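Equipment Planning for a Two-Handed Household Task Recording Kit
Project report, Saltden Technical College, Automation Systems course

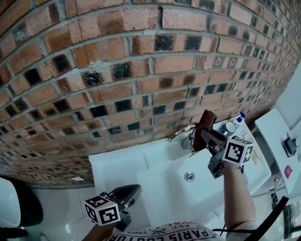 1. Purpose

The project group was asked to prepare a purchase plan for hand-held gripper kits to be used in the second half of the course. The kits are for recording household cleaning tasks, which will later be used to train a two-arm bench robot. The arm itself is already in the lab and is outside the scope of this report. The report covers what has to be bought, what can be made in the workshop, and in which order the money should be spent.

The first task on the course list is bathroom sink cleaning: the sink, the area behind the faucet, and the faucet itself. It was picked as the planning case because it puts more demands on the equipment than the table tasks do. The work area is small, the surfaces are glossy, and one gripper has to hold a sponge near a metal spout while the other stays close by over the basin.

2. Requirements

The following requirements were agreed on before any supplier was contacted.

The kit must have one gripper for each hand, and both must be usable by one person without a helper.

Each gripper must carry a cube marker with a printed pattern on every face that can be seen in use. A single flat marker was considered and dropped. In a sink task the wrist turns far enough that a flat marker would be lost for long parts of a recording.

The jaws must close on a soft object the size of a kitchen sponge and hold it on edge.

The camera must be worn on the head and must cover both hands at the same time. This sets the lens choice, and straight edges such as rows of brick or tile will bend toward the sides of the view. Lens calibration therefore has to be in the plan as a line of its own, with time set aside for it.

Cables must be held clear of the forearms. A strap and a thin cable near the right arm are acceptable as long as they do not pass in front of the marker.

3. Options compared

Three ways of getting the grippers were compared.

Option A is the finished kit from Drivau. It comes assembled, with marker cubes and a charger. Price per kit is the highest of the three. Delivery is short, and replacement jaws can be ordered singly.

Option B is the parts kit from Morikawa. The trigger and linkage are supplied, and the body has to be printed and screwed together by the buyer. Price is lower, but the group estimated 15 hours of workshop time for each pair, including printing. Exposed screws and brackets make repair simple.

Option C is a full in-house design. Material cost is lowest. The group did not find a credible way to finish the design, testing and building before January, and this option was not costed further.

The jaw type was treated separately. Angular jaws hold a flat sponge well. Curved fingers are better for bottles and other round items. Both types fit the Morikawa body, and the plan calls for a set of each per kit — the cost difference is small compared with a second order later.

4. Quantity

The course has 16 students working in pairs. Eight kits would allow all pairs to record at once, but the lab does not have eight places with a sink, and most recording will be done at other sites by appointment. The schedule was worked out with two kits in use on any day. One more kit is needed as a spare, so the plan is for three kits, or six grippers.

Marker cubes are the part most exposed to splashing and knocks. The printed faces must stay matte and flat. The plan includes a spare cube for every gripper, printed on coated stock and glued to a plain white body.

5. Consumables and small items

Sponges, cloths and empty toiletry bottles are bought locally. Reddish-brown sponges stand out well against a white basin but less well against brick of a similar color, so a second sponge color should be included in the order. Chargers, cable clips and a padded carrying case from Justden are listed in the same group. The total for small items is 39 dollars per kit, not including the case.

6. Order of spending

Stage one is a single Morikawa kit with both jaw types, one head camera and one set of spare cubes. Stage two is the remaining two kits, to be ordered only after marker tracking has been checked in a real bathroom under normal room lighting. Chrome and glazed surfaces reflect enough light that a check on a lab bench is not considered sufficient.

The order for stage one has to reach the department office by 2nd October. Camera mounts are not included in it, as the workshop has stock left over from an earlier course.

7. Open points

The supplier has not confirmed whether the trigger housing can be wiped down with a wet cloth. Until this is settled, faucets stay closed during recording and sponges are used dry.

Storage for the third kit has not been assigned.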